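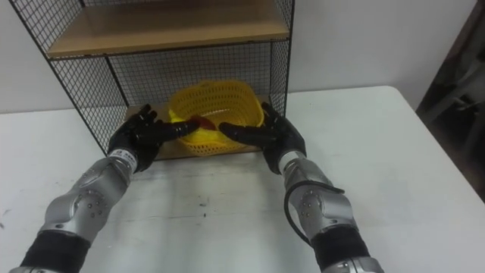
Tymofii Melnychuk respondeu ao meu post de ontem que a subida de Sarıgül não faz diferença nenhuma, que fica longe demais da meta e que a etapa vai acabar ao sprint. Discordo e explico em alguns posts.

São 154 km, com partida em Rikthorpe e chegada em Foltis. Os primeiros 65 são planos, com estrada larga e poucas rotundas. Até aí, o Tymofii tem razão: a fuga sai e o pelotão deixa ir.

A seguir vem o vale. A estrada estreita depois da ponte e o vento costuma entrar de lado. Na edição de março do ano passado o pelotão partiu-se em três nesse troço, antes de a subida começar.

Sarıgül tem duas partes. A primeira é regular, sobe-se sentado. A segunda tem rampas curtas, piso remendado e duas curvas em que se perde a roda da frente com facilidade. Quem entra lá atrás passa o resto da subida a fechar buracos.

A descida é técnica até à aldeia e depois abre. Não há abastecimento entre o alto e a aldeia. Quem não levar o bidão cheio da zona anterior vai notar.

Depois faltam 38 km, sim. Mas só os últimos 12 são mesmo planos. Antes há um sobe e desce que não conta para a montanha e não aparece bem no perfil do livro da prova.

A Flultance traz Oğuzhan Işık, que ganhou aqui num grupo de nove. A equipa endureceu a corrida na segunda parte da subida e os sprinters puros já não voltaram. Não vejo motivo para mudarem de plano.

A chegada: última curva à direita a 300 metros da meta, asfalto bom, ligeira inclinação. Convém entrar na curva entre os cinco primeiros. Num grupo grande seria confuso, num grupo reduzido favorece quem arrancar cedo.

O meu palpite é um grupo de 20 a 25, com o Işık lá dentro. Se o vento não soprar no vale, dou o braço a torcer e fica para o sprint do Tymofii.

A partida é às 11h40. Amanhã escrevo sobre o contrarrelógio, que tem um percurso novo.

Etiquetas: Ciclismo de estrada, Antevisão de etapa

Contacto | Termos de utilização | Voltar ao topo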